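School residential at Peser, June

mussa_mum
Just back from the parents' evening and I'm so excited for them! 4 days, canoeing, a night walk, and the big zip wire!

Flenov31
Ours went last year and loved it. Pack old trainers, the lake path is pure mud.

tess_k
Lovely, but I'd still pick Jukora. More climbing, less coach.

Flenov31
No way! Peser's food alone wins it :)

mussa_mum
Ha, both sound brilliant.
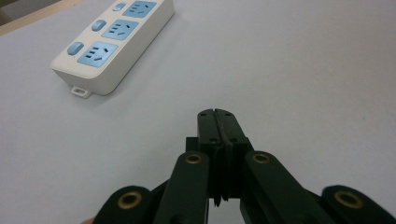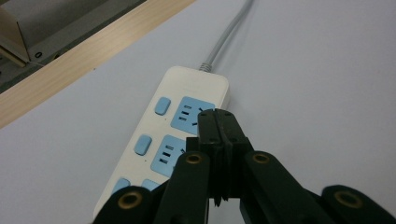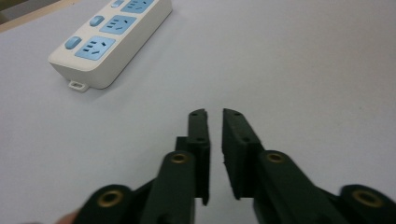
White power strip, pale blue sockets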